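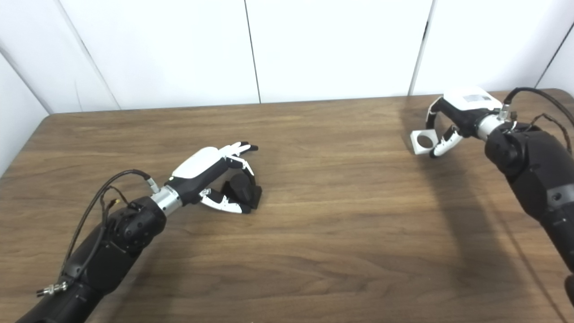
Lavau Table Oil: A Review After One Summer

Search this site Go

By Laiba Usmani
September 12, 2025

2,051 shares 6 comments

I finished our dining table with Lavau oil in June and have been eating, sorting mail and doing homework with my son on it since then. I wanted to wait until the end of the summer to write it up. Most finish reviews are written the same week the can is opened, and on that day every finish looks good.

Lavau is an oil with some wax in it, sold for indoor tables, desks and counters. It comes in one size, a 1,000 ml metal can with a screw cap, and in two versions, clear and satin clear. I bought the satin. I paid for it myself.

What was on the table before

The table had a film finish on it when we bought it secondhand. I don't know what it was, probably polyurethane. It had worn through in front of two of the chairs and had gone cloudy in a patch where the last owners must have kept a hot dish or a lamp. You can't spot repair a finish like that very well. You sand the whole top or you live with it.

I had used Urik paste wax on a bookcase and was happy with it there, but wax alone is not enough for a table where people eat. Water gets through it in a few minutes. I wanted something I could fix in one place without starting over, and oil is the usual answer to that.

Sanding

I sanded with 80 grit to get through the old finish, then 120, then 150. The Lavau label says to stop at 150, and I would follow it. On a test board I went up to 220 and the oil did not soak in as well. The board came out paler and felt a little dry after the first coat.

Sanding took most of a Saturday. The edges and corners I did by hand. Vacuum the top well and then go over it with a barely damp rag, and let it dry overnight. I skipped the overnight part on the test board and got raised grain, a fuzzy feeling that had to be sanded back.

If your table is veneered, be very careful with the 80 grit, or skip it and start at 120. Check the edge underneath before you start. If the grain on top does not carry on over the end, it is probably veneer.

Putting the oil on

The directions are printed on the back of the can in small type. They are correct but out of order, with the part about stirring coming after the part about the first coat. Stir before you do anything. The satin version has a flattening powder that settles on the bottom, and if you don't stir you will get a shiny first half of the can and a chalky second half. Shaking is not as good and puts bubbles in it.

I used a white nylon pad and worked in sections about the size of a place mat. Put on a small amount, rub it in with the grain, leave it for 15 minutes, then wipe off everything that will come off with a clean cotton rag. Everybody uses too much the first time, me included. If it still feels tacky after an hour, you left too much on.

The second coat goes on the next day and uses a lot less oil. The label says 2 coats are enough. I did a third on the top only and left the apron and legs at two. I can't see that the third coat changed the look. It may have helped with water, but I have nothing to compare it with on the same table.

One thing to take seriously is the rags. Oily rags can heat up by themselves and catch fire. Lay them flat outside to dry, or soak them in water and put them in a closed metal can. Do not ball them up and drop them in the kitchen trash.

Smell and drying time

The smell is moderate. It is something like linseed and orange peel, and with the windows open it was gone from the dining room on the fourth day. My sister, who gets headaches from paint, was fine in the next room on the second day but did not want to sit at the table.

Lavau says the surface can be used lightly after 24 hours and is fully cured after 10 days. We kept water off it for the full 10 days and ate in the kitchen. I would plan for that. I know people who put a tablecloth down on day two, and the weave of the cloth printed into the finish.

How it looks

The oil warms up brown wood and makes the darker streaks in the grain stand out more. Expect it to look the way it looks when you wipe the bare wood with a wet sponge, only slightly less dark. If you like the pale look of freshly sanded wood, this is the wrong product. On a scrap of maple it went yellowish, more than I wanted.

The satin is a low shine. Under a ceiling light you get a soft reflection and no glare. Fingerprints hardly show. You can feel the grain with your hand, and I like that better than the plastic feel the old finish had.

How it has held up

Water: A glass with condensation left for an evening makes no ring. A wet dishcloth left overnight made a dull gray patch, which faded by itself over two days.

Coffee: Wiped off in the morning with no stain.

Red wine: I tested this on the underside of a leaf. After an hour it wiped clean. After a night it left a faint pink edge.

Hot dishes: Use a trivet. A bowl of soup is fine. A casserole straight from the oven left a light mark that I had to repair.

Scratches: About what you would expect. Oil does not make the wood any harder. Keys, forks and a ballpoint pen pressed hard through one sheet of paper have all left marks. The shallow ones went away with a little more oil. The pen marks did not, and if you look from the side you can read part of a long division problem.

Pets: We had my brother's dog for two weeks in July, and she puts her front feet up on the table when she thinks no one is in the room. Her nails left fine scratches along one edge. I wiped those down with Canine, the pet-safe cleaning spray we use on the floors, and it made no difference to the finish good or bad. The scratches rubbed out with oil later.

Repairing a spot

This is the reason to buy an oil, so I'll say how it went. For the casserole mark I sanded lightly by hand with 240 paper, an area a little bigger than the mark, put on a few drops of Lavau, waited and wiped. It looked darker than the rest for a day. By the end of the week I had trouble finding it. The whole job took less than half an hour, not counting the wait.

Do not sand a spot with anything coarser than 240. I tried 150 on the underside first and the repair shows as a dark oval.

Everyday cleaning

Warm water and a small amount of dish soap, then a dry cloth. Lavau sells its own soap, and I tried a sample bottle of it. It smells nice and it cleans the same as the dish soap. I did not buy a full bottle. Stay away from ammonia cleaners and anything with a scrubbing powder in it.

The label suggests a refresher coat once a year. I think the place in front of my son's chair will need it sooner, as water has stopped beading there. The rest of the top still looks the way it did in July.

Coverage and cost

One can is supposed to cover roughly 100 square feet with one coat. I came close to that on the second and third coats and nowhere near it on the first - bare sanded wood drinks a lot. After the table, the leaf and the test boards, I had a little under half the can left.

The price is higher than hardware store Danish oil and lower than most of the imported hardwax oils. For a single table it is a fair amount of money, but you will have enough over for repairs. The can is the weak point. Oil dries in the threads of the cap, and by August I needed pliers to open it. Wipe the threads each time, or pour what is left into a glass jar filled close to the top. Air in the container is what thickens it.

Who should buy it

I would buy it again for a table that gets daily use, as long as the owner doesn't mind touching it up. It is also a good choice for a desk. I would not put it on a bathroom vanity or on anything that sits near an outside door. And if you want to finish a table once and not think about it for ten years, get a water-based polyurethane and use coasters.

I plan to do the two benches next with what is left. They are a lighter wood and I expect they will come out a different color from the table.

Comments (6)

Marty
Did you oil the underside too? I was always told to do both faces so the top doesn't cup.

Laiba Usmani
One coat on the underside, yes. I should have put that in. It doesn't have to be neat.

dovetail_jo
Same trouble with the cap. I put plastic wrap over the opening before I screw it on and it comes right off now.

Renee P.
How does it compare with plain tung oil? I have a quart in the basement.

Laiba Usmani
I haven't used pure tung on a table, only on a cutting board. It took much longer to dry, and I put on five coats.

Hal
The soap is a waste of money, agree. Mine left streaks.

Share Print Email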